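Packaging notebook – Pelside kitchen, Dec 12, 2019

Lid trials, second round. Khoa Đồng is copied on this because he has to talk to Bellstead about the next order. 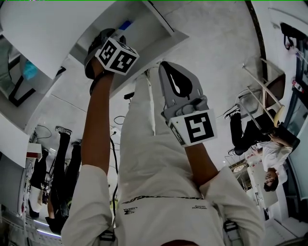
So the new fiber bowls came in yesterday and I spent most of the morning filling them with hot rice and swearing at them. The good news first: the bowl itself is great! I put rice at 85 degrees (C, the probe is still stuck on C) straight in, closed it up and left it for 30 minutes, and the base stayed stiff enough to pick up with one hand. The old ones went floppy in the middle by then.

The lid is another story. Steam collects under the rim, the rim swells a bit, and then the lid rides up on one side. Out of the first stack, 7 popped open when I tipped them the way they'd tip in a delivery bag. All of them were the noodle salad, which makes me think it's the dressing creeping up the side and not only the steam. I need to run plain rice and dressed noodles side by side before I blame Bellstead for anything.

Tried the Rosenthal lid on the Bellstead bowl just to see. It fits, sort of – you have to lean on it, and I can't picture anyone doing that in a lunch rush. It does have those little vent slots though, and the rice under it looked much less soggy. Can we ask Bellstead for slots? Khoa, please put that in your email.

Cold stuff was easy. Slaw, cucumber, the pickled radish, all fine overnight in the walk-in, no leaks, no cardboard taste that I could pick up (my nose is a bit blocked, so somebody else should try the slaw too).

Stock check: 803 of the old plastic bowls left on the back shelf. That's some weeks of lunches, so we don't have to rush the switch. I'd like to go over in February once the lids are sorted.

The Clinia labels stuck well on the dry bowls and peeled at the corners on the ones from the walk-in. Might be that I put them on cold. Next time label first, then chill.

To do: dressed vs. plain test, ask about vent slots, get a smaller sauce cup that sits flat in the bowl, and buy a new battery for the scale, the display keeps fading on me.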